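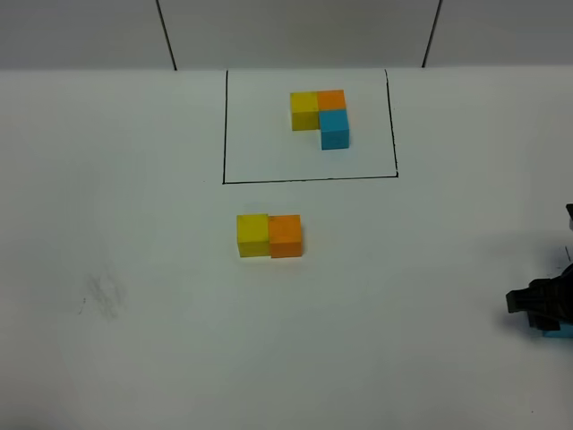

Jun 10, 2011 – Darkel pattern cards, the copying ones. I finally sat down with pattern 77, the little L, because it's the one people keep saying is "too easy" and I don't think it is! The idea is the same as on every card, one arrangement is the model and you build a second one just like it. I've got the model inside the marker outline at the back of the table, yellow next to orange with the blue tucked in front of the orange, and the copy started in front of the line with its yellow and orange already touching. All it wants is a blue. What I like is that the half-done copy looks finished if you glance at it. A short row of two is a perfectly good shape! You have to look back at the model to see that something's missing, and that looking back is the whole point of the exercise as far as I'm concerned.

Notes on the outline while I remember. I drew it freehand with the thin black marker and left the back side open, so the wall does the job of the fourth line. Jitendra Bisht thinks it should be a closed box. I tried a closed one in March on the old table at Flimbridge and people kept lining the cubes up against the back line, like parking a car, and then every copy came out too far forward. Open back for now. If he still hates it in a month I'll redraw it, it's one line.

Table surface: still happy with the white. The colors read clean on it and I don't get that muddy look the yellow had on the brown bench. The downside is it shows everything. I went over the old pencil notes with 800 grit, dry, and got most of them off, but there are faint gray streaks I can't shift and I don't want to sand through whatever the coating is. Next try is plain rubbing alcohol on a rag in a corner where it doesn't matter.

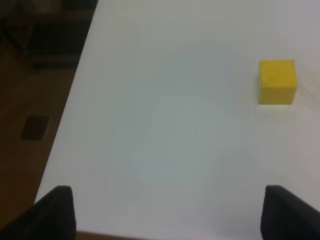
Yellow by itself, streaky gray marks to the right of it.

Colors next. Kashyap sent the swatches for the printed cards and the yellow is off. Theirs is lemon, ours is much closer to mustard, and if somebody is meant to match a card to a cube I'd like them to be the same yellow! Orange is fine. The blue on the card is a good deal darker than the top of our blue, though pretty near the front face, so I guess it depends what you hold it up against. I'm going to ask for another yellow and leave the other two alone. They want a yes or no before they run 80 sets and I'd sooner be annoying now – reprinting comes out of our side.

While I was holding swatches I also noticed how much the yellow changes with where I stand. From my stool the front goes quite brown, and if I lean over the table it's bright again. So whoever checks the next batch, please check from above AND from the stool, and write down which one you did.

Back to the L. The wording on the card currently says "blue below orange," and that's going to cause trouble.
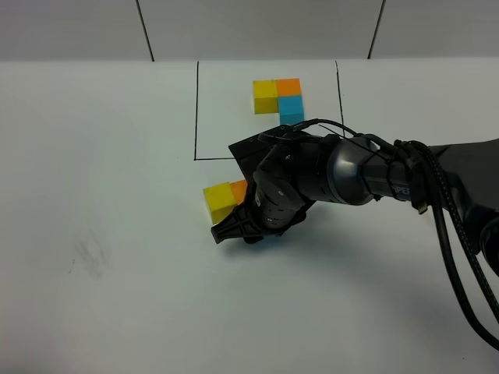
On a flat card "below" means further down the page. On a table it could just as well mean underneath, with the orange sitting on top of it, and I've caught myself reading it both ways depending on how much coffee I'd had. Options so far: "blue in front of orange," or "blue on the side nearest you." The second is longer but I can't find a way to read it wrong. Jitendra votes for no words at all, just the drawing, and he may be right for the flat patterns. For anything with height I think we need the words.

That got me looking at the stacked cards again, the ones left over from Vesudance. The first is as plain as it gets, yellow over orange. My question there is how neat is neat? The drawing has the faces dead flush. Real hands don't do that, and I don't want anyone fussing with a stack for ages when the pattern is plainly right.
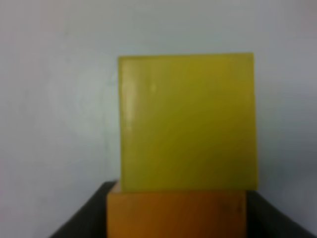

Yellow over orange, with the top one hanging over a bit on the right.

I'd pass that. Proposed rule for the stacked cards: right colors, right order, and the top cube can be a bit to one side so long as it's resting on the one under it. For the flat ones I'd keep "touching" as the rule, since a gap changes the shape in a way a small overhang doesn't. No idea yet what to say about a twisted cube. Leave that for the next session.

To do:
email Kashyap re yellow
reword card 77
alcohol test on the table corner
ask Jitendra where the spare thin markers went, mine is nearly dry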